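How to Move Your Saved Game from an Old Android Phone to a New One

By Lakshmi Kandasamy
17/08/2018

Many readers have written to me after they bought a new phone and found that their game started again from level one. It is a sad feeling, I know it myself. In this tutorial I will show you how to move the save of an offline game from one Android phone to another. I will use Stondunov as the example, the farming and battle game by Olitz, but the same steps work for most games which keep the save on the phone.

You do not need root for this method. Please read the whole page one time before you begin, and do not erase the old phone until you have played on the new one.

What you need

The old phone, charged to at least half.
The new phone, with the game installed but not yet opened.
A USB cable and a computer, or a memory card which both phones can read.
A file manager. I use Wevon, it is free and has few ads. Any other file manager that can show hidden folders is also good.

Check the version first

This is the part where most people make the mistake. Open the game on the old phone, go to Settings, then About, and write down the version number. Do the same in the store page of the new phone. If the old phone has an older version, update it there first and open the game once, so that the save is changed to the new format. A new version can usually read an old save, but an old version cannot read a new save – it will show a black screen and close.

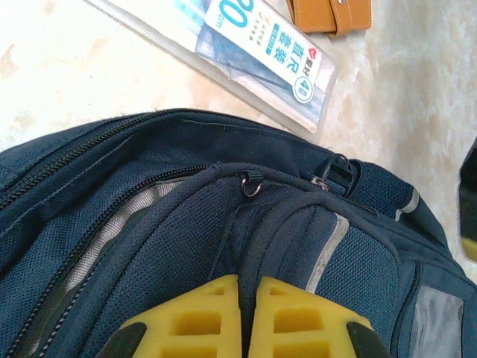

When both versions are the same, look at the free space. The save of Stondunov is small, but the obb folder with the graphics is large. On my phone it was 1,209 MB. I recommend to have 2,000 MB free on the new phone before you continue, as the copy needs some room to work.

Step 1: Find the save folder

Close the game fully on the old phone. It is not enough to press the home button, you must remove it from the list of recent apps.

Open the file manager and switch on "Show hidden files". Now go to the internal storage and open Android, then data. Look for the folder with the name of the game maker in it. Inside there is a folder called files, and inside that one is the folder called saves. If you see a file ending in .bak next to the save, take it also. It is the automatic backup of the game and it has helped me two times already.

Step 2: Copy the folder

Copy the complete saves folder, not only the newest file. Put it on the memory card or send it to the computer by the cable. When you use the cable, choose "File transfer" on the phone, otherwise the computer will only charge it and show nothing.

After copying, compare the size of the two folders. Mine had 78 files. If a number is different, delete the copy and do it again. 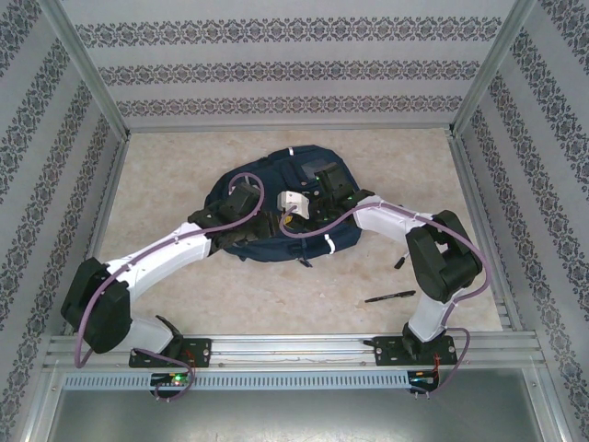
Two robot arms with their grippers on a navy blue backpack.

Step 3: Start the game once on the new phone

Open the game on the new phone and let it download the extra data. Wait until the bar is at 100 percent. When you reach the first menu, do not press New Game. Close the game and remove it from recent apps, the same way as before.

By this first start the game creates its own folders. If you make the folders by hand, on some phones the game has no permission to read them.

Step 4: Put the save in its place

Go to the same path on the new phone and paste the saves folder there. The file manager will ask if you want to replace the existing one. Choose Replace, and be careful not to choose Merge, because then you can have two profiles with the same name and the game will take the empty one.

Turn off the Internet connection now. If the cloud save is active, it can write the empty profile over your copy in the first seconds. Open the game and press Continue. You should see your old farm and your coins.

Play for a few minutes, save in a new slot, and only then turn the Internet on again.

If it does not work

The game says "Save is damaged": delete the main save file and rename the .bak file to the same name. You will lose the last few minutes of play.

The Continue button is gray: the folder is probably one level too deep, for example saves inside saves. Move the inner one up.

Bought items are missing: press Restore Purchases in the shop. They belong to your store account and are not in the save.

The game closes after the logo: compare the versions again. Kiros Tufa wrote to me in May that on his Lenz tablet he also had to clear the cache of the game, and after that it opened normally.

If your problem is not in this list, leave a comment with your phone model and the version of the game, and I will try to answer when I am back at my computer in the evening.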